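The Pado Obituary Kit: a skeptic's review

By Pavithra Varma
March 2020

14 shares | 3 comments

When a county official dies, the family usually has a day or two to get something to the paper. My desk at the Stollcombe weekly takes in those notices, and lately a good many arrive already shaped by the Pado kit, a boxed workbook with a download code that promises "a finished life story in one evening." I bought one to see what all these families are being sold.

You get a spiral workbook of 362 prompts, a folder for clippings and a code for the Groteck template site. The prompts are grouped by stage of life. Childhood is fine. Public service is where I lost patience. There are 20 questions on hobbies and three on offices held, and none of the three asks for the dates of a term or whether the person was elected or appointed. Anyone who has tried to sort out a deputy assessor from an acting assessor knows how much trouble that causes later.

I tested it on Anil Kartha, a retired township recorder who is very much alive and was a good sport. The template gave him a "lifelong passion for community." He asked me where his bridge bond had gone. It had gone nowhere, as there was no box for it – I had to type it into "Other memories," and the site cut me off at 1600 characters.

Survivors are handled badly too. The form wants one spouse and prints "loving" in front of every relative whether you ask for it or not. Revathi Hegde, who reads proof for us, struck it out seven times in one notice.

I will say the clippings folder is sturdy, and the page on calling churches and lodges to check membership is good advice. Bakari Makori used that page for his uncle's notice and caught a wrong lodge number before it ran. That page could be photocopied at the library for a dime.

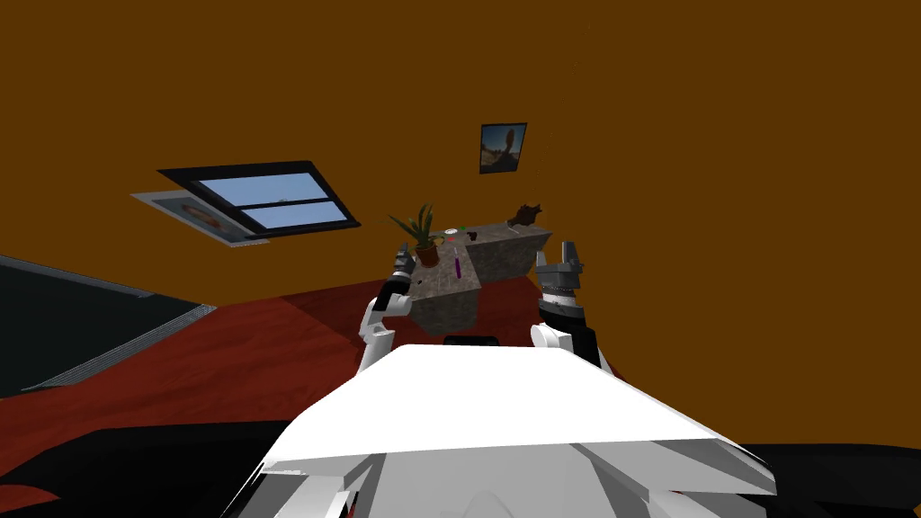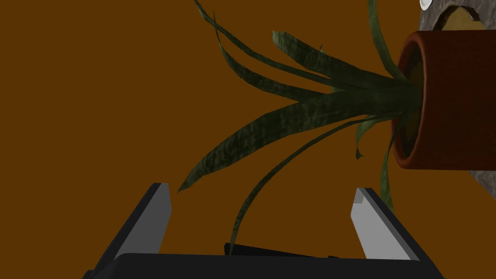
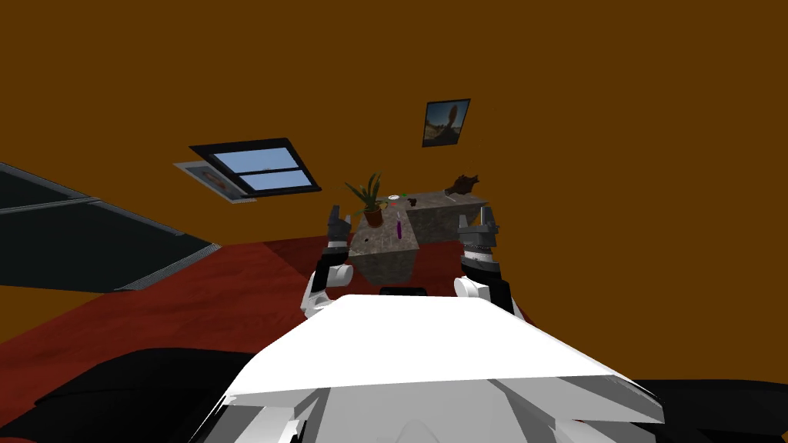
The older Pisharody guide is a plain pamphlet with no website, and it asks for offices, dates and predecessors on its first page. The type is small and the section on military service needs updating. I would still hand it to a grieving family first.

As for Pado, the company told me a revised workbook is due in October with more on careers. Maybe so. I'd want to see the new pages before paying for them, and I would not pay for the current ones again.

Corrections to this column: write to Leena Tikkanen, features desk
Back to top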